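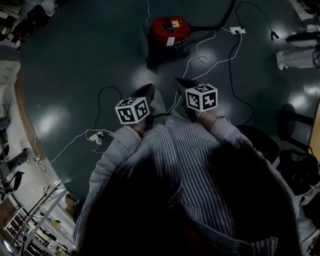

Opinion / Music

Let the support act finish

Tharun Rai

I went to see Clidora in Hebden in February, and I'm still thinking about the woman who came on before them. Yamuna Thevar had a guitar, a borrowed stool and half an hour, and she spent most of it singing over people telling each other about their kitchens. The room holds 200. I'd guess the front two rows heard the words.

Now, I like a natter as much as anyone (my brother-in-law won't sit next to me at concerts), and I know a ticket buys you an evening out with your friends. But those quiet songs were lovely, especially the long one about the Sildale bus, and I'd have given a good deal to hear the last verse properly!

Some places do manage it. At Monddale they put the bar at the back, behind a door, and the talkers drift through it quite happily. I wish more venues would try that. Failing a door, we could all just turn up early, stand near the front and hush for six songs. She's back in Hebden in the spring and I've already bought two tickets.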